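Setting up the Voltham two-arm kit – first evening to first stack

Posted 2023-07-08
Filed under: Kits, How-to

Quick write-up while it's fresh. Ukard sell the Voltham as a boxed cell, two arms, one wrist camera on each. Flat pack version is cheaper, this is for the ready-framed one. Manual is thin. Skips stuff. So, notes in the order I'd do them if I did it again.

What you need

The kit. Hex keys (supplied ones are soft, use your own). A laptop with two free USB ports, not a hub. Masking tape. Something to pick up – I use LEGO, cheap and the sizes are consistent.

Step 1. Bolt the bases down

Both arms go on the front rail, one at each end. Plate first, finger tight, then the base, then nip everything up. Don't do one side fully before starting the other, the rail pulls slightly and the second plate won't line up. Took me 2 goes to work that out.

Step 2. Cables

Leave slack at the base. More than looks sensible. The arm needs it when it swings right back, and a tight cable will stop the shoulder before the software limit does. Power off while you plug in the servo lines. Label left and right with tape NOW, the plugs are identical and swapping them gives you error 1634, which the manual calls "general bus fault". Very helpful.

Step 3. Walls and floor

Ukard's stock panels are plain grey. Swap them for whatever you like, the slots take any thin sheet. Goren do a patterned set but sticky-back wallpaper is fine. Smooth it down well at the corner posts. A busy background is harder for the cameras, so if you only want an easy demo stay plain. If you want it to cope with a real room later, go busy from the start.

Step 4. Home the arms

Run the homing script one arm at a time. Left first. Keep a hand near the switch. Wrists should end up folded and clear of the floor. If one ends up low, jog it up by hand in the software and save that as the new home pose, otherwise it'll scrape every time you start up.

Step 5. Put some things in

Middle of the floor, where both grippers can get to. Start with bricks. Mix the colours, and put one on end so the gripper has to come in differently. Two stacked is a good early target. Add something flat and awkward too, I like a folding chessboard. Set it crooked – straight on is too easy and you'll fool yourself about how good your grasps are. 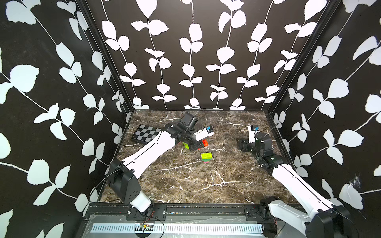

Step 6. First pick

Open the task panel, choose single arm, set speed to 730. Default is 2603 and far too quick for a first go. Pick one brick, lift, put it back. Do that with each arm befoer you try anything with both. If the gripper closes short, it's nearly always the wrist camera angle and not the arm. Loosen, nudge, tighten, recalibrate.

Step 7. Both arms

Turn on the shared zone setting. It's off by default, no idea why. Without it the arms will happily go for the same spot. Then hand-offs, then stacking. Leave the chessboard till last.

Worth the money?

For the price, yes, mostly. Arms are stiff, frame is square, cameras decent. Software is the weak bit, menus all over the place. Căpraru's rival kit has nicer menus but the reach is shorter and you buy the frame seperately. Spare servos from Ukard came quickly when I ordered some.

Wipe the rail down now and then, dust settles on it. Will add the hand-off settings when I've got them written up properly.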